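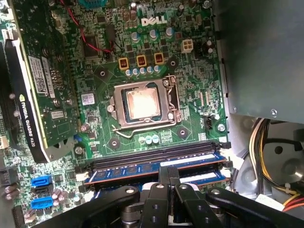

Socket open, lever out, old paste still on the processor. Quadro K420 in its slot at left.

Ticket 221
Opened: September 11, 2021
Reported by: Jiahui Su
Assigned to: Dae-han Yang
Device: Dell desktop tower, shared desk, Wurnberg office
Status: Waiting on parts

Problem as reported
Computer shuts off by itself when a large drawing is open in Zurimano. Fan gets loud first, then the screen goes black. Starts up again if left alone for a while. Happened 2 times this morning. Same user says it did this once in December and then stopped, no ticket was opened then.

Log

Dae-han Yang
Asked Jiahui to save her work to the network folder and leave the machine off. Her Zurimano files are there now, I checked the folder from my own desk. She is on the spare laptop until this one is back.

Dae-han Yang
Ran it with the side panel off. Idle is fine. Opened the same drawing she was using and it shut down after 40 minutes. No error on screen before it went. The event log only has the unexpected shutdown entry, nothing from the graphics driver.

Jiahui Su
Is it the graphics card? Szénási had a tower with the same trouble and they changed the card.

Dae-han Yang
Don't think so. The card temperature stayed normal the whole time and the processor temperature kept climbing until it cut out. The Quadro stays in for now. If it still shuts down after the paste is redone I will try it with another card.

Dae-han Yang
Power off, cord out, heatsink off. The paste on the processor is thin and patchy, and it is uneven where there should be an even layer. Opened the load plate to check the socket next. Processor has not been lifted out yet. The board around the socket looks OK to me and I did not see a swollen capacitor in that area.

Still to do:
Clean the heat spreader with alcohol and lint-free wipes
Check the bottom of the heatsink and clean that too
Close the load plate and hook the lever back down before the new paste goes on
New paste, Vudenine, one tube
Tighten the heatsink screws a little at a time, corner to corner
Run the same drawing again, twice as long as last time
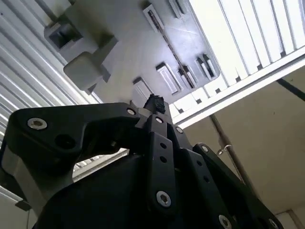 Plastic parts are a separate question and I would like to get them on the same order as the paste. I want to go over the clips and mounting points before the tower is closed up, so it doesn't come back with a rattle. What I need from the Szénási parts desk is a match for the light gray piece, and they will have to go by the underside. It has a long, narrow groove running at a diagonal, with rectangular slots around it and ribbed tabs off to the side. If the catalog drawing doesn't have the groove, it is the wrong piece and I don't want it sent.

Jiahui Su
OK. Do I need to do anything? I left a notebook on top of the tower, please keep it.

Dae-han Yang
Notebook is in your top drawer. Nothing else needed from you. Please don't plug the tower in before I update this ticket.

Dae-han Yang
Order sent: Vudenine paste, 2 tubes so we have a spare, plus the question about the gray piece. Paste is in stock. No answer on the plastic yet. Ticket stays open.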